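Fatevdale-Interior: ficha de datos
Mantenimiento: proyecto Nudamska
Estado: en revisión, no apto para comparar modelos

Qué contiene

131 episodios simulados de un robot de dos brazos en una vivienda virtual, generados con el simulador Briron y repartidos en 4 tareas. Cada episodio incluye imágenes, posiciones articulares, apertura de las pinzas y una instrucción en texto. La versión anterior anunciaba 200 episodios. Retiramos los que tenían saltos en las marcas de tiempo y no los hemos repuesto.

Vistas

Hay una vista de muñeca, muy cercana a los dedos, y otra general desde el cuerpo del robot. Conviene mirar las dos antes de entrenar nada.

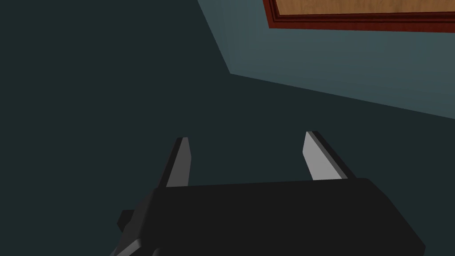

Sospechamos que la vista de muñeca aporta menos de lo que suele suponerse. En muchos fotogramas solo hay pared lisa y pinza, y un modelo puede aprender de ellos poco más que la postura del propio brazo. Quien quiera filtrarlos tiene el campo "contenido_util", anotado a mano por 3 personas que no siempre coincidieron. Los desacuerdos se conservan en los metadatos, sin resolver.

La iluminación es otro punto débil. Las superficies son planas, casi sin textura, y no confiamos en que lo aprendido se traslade a una casa real. El método de aleatorización Jurić está aplicado solo a los colores de las paredes; no toca ni la geometría ni los muebles.

La vista general sitúa mejor al robot, aunque el horizonte puede salir muy inclinado. No lo corregimos en la exportación. Si su código endereza las imágenes, tendrá que transformar también las poses.
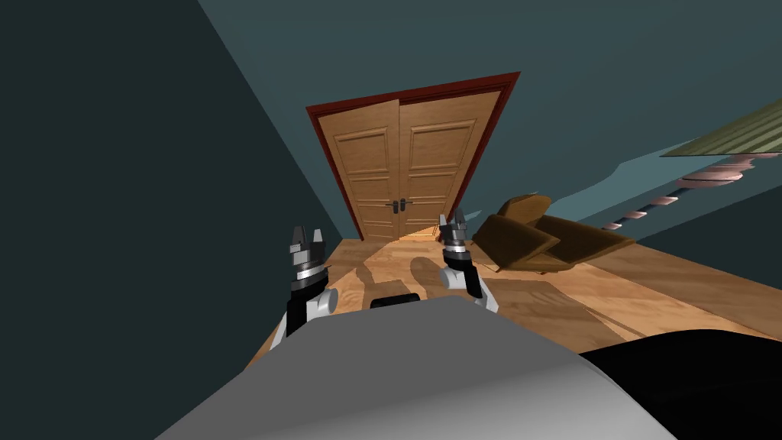
Vista general: las dos pinzas en alto ante la puerta doble, con el sofá y la escalera a la derecha.

Limitaciones

La etiqueta "éxito" la asigna una regla automática del simulador. Hemos encontrado episodios marcados como correctos que ningún revisor daría por buenos, así que no publicamos una tasa de éxito ni recomendamos calcularla.

Las instrucciones salen de plantillas. Un buen resultado con ellas dice poco sobre comprensión del lenguaje.

No hay partición de prueba independiente: todos los episodios comparten vivienda. La prevista para septiembre sigue pendiente.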